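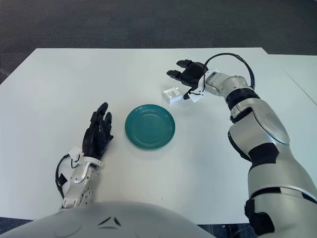
Young-sook Cho wants it on the record that splitting the check evenly is the only grown-up way to do it, and that anyone who itemizes should eat at home.

Young-sook had the lamb. I mention this for context.

So, a thread about paying for dinner with people you like, from someone who has now spent more time discussing one check than eating the meal it was for.

The place was Kikis, the new small plates spot where the hardware store used to be. Four of us. The waiter asked if we'd dined with them before, and when we said no he explained that the food comes on plates and you share it. We took this well.

The check came to $288. It sat there in its little leather folder while everybody suddenly got interested in their coats.

My position, for those keeping score: I had soda water, the beans, and whatever I could reach of the flatbread. I did not say anything at the table. I am saying it now, to all of you, like an adult.

There's a kind of person who says "let's just split it, it's easier." Look at what that person ordered. Every time. The one with the side salad has never once found it easier.

Jairo Agudelo, meanwhile, is an itemizer. He holds the receipt up to the candle. He asks who had "the second olives." There were two orders of olives and apparently one of them is still unclaimed.

In Jairo's defense, he always overpays in the end. He does the math out loud for ten minutes, rounds everything up in your favor, and leaves a tip that makes the waiter come back and check. I would still rather pay for the olives than hear about them again.

Several of you are asking about the wine. The wine was a bottle of Eltano, chosen by the person who said "I'm easy, whatever everybody wants" and then kept turning the pages.

To the reply saying I should have asked for separate checks: they don't do separate checks. It's on the menu, at the bottom, in the same gray type as the warning about shellfish.

Another reply suggests whoever picks the restaurant should pay. I like this a lot and will be picking fewer restaurants.

My parents never had this problem because they fought over the check in the other direction. My father once gave his card to the hostess at Jornetti before we'd even sat down. My uncle found out over dessert and didn't call until November.

I used to think that was crazy. Now I think about it fondly, mostly while someone is sending me a payment request for parking.

About the requests. Yes, one of them arrived while I was still in the restaurant. Yes, it had an emoji. It was a wine glass. See above re: soda water.

The best system I've ever been part of was with the old Grajales crowd, back when we all worked upstairs from the bakery. One person paid for everything, and next time it was somebody else. No notes, no app. It ran for years on the basic fear of being the one who'd skipped a turn.

It died when somebody's turn landed on a birthday dinner and the total went over $300. He paid it. He was very gracious. He moved to another city that spring, and I'm told for work.

I tried to bring it back with this group. Young-sook said sure, great idea, and that I could go first.

Jairo said he'd make a spreadsheet.

Since people want to know how it ended: we split it evenly. Of course we did. I put my card in with the others and said "oh, totally fine" in a voice my mother would have recognized from the next room.

Then I had toast at home, standing up – good toast, for what it's worth, and all of it mine.

Update: Young-sook has seen the thread. She says the lamb was for the table.

Update to the update: Jairo would like to know if I had the second olives.

We're going back next month. I'm ordering the lamb.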